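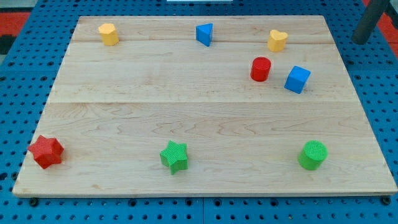

Stopping the tablets was easier than asking the doctor, wrote one woman who answered our questionnaire, and she added that she felt a little ashamed when the next blood test was again low. We read many answers of this type during the project, and for this reason we decided to begin the report with hers.

## Topic

Our project is on iron tablets and why people stop taking them. Iron deficiency is common in women of our age, especially when periods are heavy. The treatment is cheap and well known, but it must be taken for several months, and in this time many persons give up. We wanted to know at which moment they stop, what reason they give, and if the advice they received at the start was clear.

We are not medical students. Our program is health communication, so we looked more at the information than at the medicine itself.

## How we worked

The questionnaire was prepared in Tutex, the survey tool of our faculty. The link was sent in July to 569 women who are registered with the student clinic and had agreed to receive study invitations. We received 134 answers. Two of them were blank after the first page and we removed these.

In the same month we spoke with the staff of the Aksoy pharmacy, which is on the street behind the main library. They allowed us to sit near the counter on quiet mornings and to read the printed sheet they give with iron. We did not listen to conversations with customers and we did not write down anything about them.

The questions were mostly closed. At the end there was a free field with the text "Is there something you would like to tell us?" We expected that few would use it, but it became the most useful part.

## What the answers say

The most frequent reason for stopping was stomach trouble: constipation, nausea, or pain soon after the tablet. The second was forgetting. A smaller group felt better after some weeks and thought that the treatment was finished. We find this group important – they did not have a problem with the tablet, they only did not know that the body needs more time to fill its stores.

Dark stools were mentioned again and again in the free field. Several women were frightened by this and one called an emergency number. Dark stools are a usual effect of iron, and the Aksoy sheet explains it, but the sentence is on the back side, in small print.

On tea and coffee there was confusion. Some had heard that they should avoid both completely. Others took the tablet with their morning coffee and had never heard that it can reduce how much iron is absorbed.

We also asked about products without prescription. The iron drink Flavura was named most often, then the capsules Hullasix. Women chose them because of taste or because a friend used them. Very few had compared the amount of iron on the label with the amount their doctor had recommended. We cannot say if these products work well or not, as we did not study it.

## Our leaflet

From the answers we wrote a short leaflet. We gave ourselves a limit of 400 words and the first version was much longer. The point on dark stools is now on the front. Next to it is a line which says to call the clinic before stopping, since the dose or the type of tablet can often be changed. The part on tea and coffee was rewritten several times, and we are still not fully satisfied with it.

The clinic has read the leaflet and corrected one mistake on the blood test after treatment.

## Limits

The women who answered are perhaps those with more trouble, or more interest in the topic. All of them are students, so we do not know how it is for older women or during pregnancy. We asked them to remember things from months ago, and memory is not exact. We also forgot to ask if they took other medicines – this should be in the questionnaire if another group continues the work.

The leaflet was not tested with readers yet. The clinic will keep printed copies at the reception desk, and the file is stored with our questionnaire in the course folder.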